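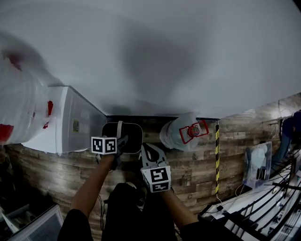
Intro to Material Culture — Session 4 handout
Wear, patina and surface: how objects get old
6 Jul 2024
Instructor: Harvey Beaudoin

Read before class if you can. Bring the worksheet from last time, we didn't finish part 2.

Where we left off

Last session: what an object is made of. Now: what happens to it afterward. Main idea for today is that a surface is a record. Not a complete one and not an honest one, but a record. People scrub, sand, oil, paint over, throw out. So what we get to look at is whatever was left alone or whatever somebody wanted to keep.

Three words that get mixed up all the time. Please keep them apart in your papers.

Wear: material is gone. Rubbed off, chipped, worn down by feet, hands, sleeves, chair legs.

Patina: something has built up or changed on the surface. Oxidation on copper, skin oils and wax on a table, smoke on a ceiling beam.

Damage: a judgment. Someone has decided the change is bad. Same scratch can be wear to a curator and damage to the owner who wants to sell.

Wear

Look for where it is and also where it isn't. A stair tread dips a bit in from the rail because people hold on and walk one side. A drawer pull shines on the underside, where the fingers go. A bench at a school wears at the front edge. Knife handles wear on one side more than the other and you can often get the hand of the user from it, though be careful, knives get passed around.

Even wear is suspicious. Real use is lumpy. If a tabletop is equally rubbed from corner to corner, ask if it was sanded, or made that way at the factory.

Soft wood vs hard wood: in pine the pale spring growth goes first and the darker rings stand up like ridges. You can feel it with a thumbnail before you see it. Oak does it less. Maple hardly at all, which is why it got used for counters and bowling lanes.

Patina

Slow, mostly. Depends on air, light, handling and cleaning habits. Cherry darkens in light, walnut tends to go lighter. Move a lamp that has sat on a cherry sideboard for years and there is the outline of the base.

Metals — copper goes brown first, then green if it is outdoors and damp. Silver goes yellow, then purplish, then black. Iron just rusts, and rust doesn't protect what's under it the way the copper layer does. Pewter dulls to a soft gray, people used to scour it with sand, which is why so many old plates have no crisp edges left.

Leather picks up oils and darkens where handled. Dries out and cracks at the folds if it isn't fed.

Case 1: the Boychuk table

Kitchen table, pine top, painted legs. The family date is 1842, from a line in a letter. We went over the letter last week; it mentions "the new table" and nothing else, so treat the date as a claim. Things to notice in the handout photocopies:

- one long side worn much more than the other (was it pushed up against a wall?)
- knife cuts clustered at one end, running crosswise
- a ring burn, later scraped
- at least two paints on the legs, green under cream
- the underside is nearly clean, saw marks still sharp

The underside is your best friend. People refinish tops. Hardly anyone bothers to turn the thing over and work on the bottom. Saw marks, tool marks, old screw holes, chalk numbers, all there. Straight parallel saw marks and curved ones mean diffrent machines, see chart from session 2.

Question we will argue about: if the top was scraped to get rid of the burn, how much older wear went with it? And is what we see now the table of the letter or the table of whoever scraped it?

Case 2: the Eten ledger

Account book, 13 gatherings, leather spine, paper boards. Lower right corners of the pages are dark and soft up to the middle of the book, then stop. Somebody turned those pages over and over and then quit. The writing goes on past that point, though. So writing and reading are not the same activity. Possible that the later pages were filled in and never consulted.

Also check the spine: cracked in one place, falls open there. What's on that page? (Lists of debts. Bring your theories.)

Fake age

Old trick and a big business now. Furniture makers "distress" new pieces with chains, wire brushes, stain in the corners. Flooring and tabletops are printed or embossed to look weathered. Not a crime. It tells you what buyers think age should look like, so it's evidence too, just evidence of a different thing.

Signs:
- pattern repeats (measure it, the repeat is usualy shorter than you think)
- grain you can see and can't feel
- wormholes that go straight in. Real beetles tunnel every which way
- dents all the same size
- dirt in corners no cloth would have missed
- wear in places no hand or foot goes

None of these alone proves anything. Two or three together, start worrying.

Cleaning

We don't have time for this one properly. Short version: cleaning is permanent. You can always clean later, you can't un-clean. Test a small hidden spot, write down what you used, stop early. The Prumus catalog has before and after shots of the bronze lamps and in my opinion they went too far. Judge for yourselves.

For next time

Read the Lernesia chapter, only the part on floors and thresholds. Skip the tables.

Short paper, 1000 words max. Pick one object you use every day and write up the surface. Where is it worn, where is it not, what would a stranger get wrong about you from it. No phones please, the wear is all on the case and the papers come out identical. Shoes, keys, cutting boards, steering wheels all work fine. Sketch required, doesn't have to be good.

Papers to room 1108, in the tray by the door. Email only if you're out sick.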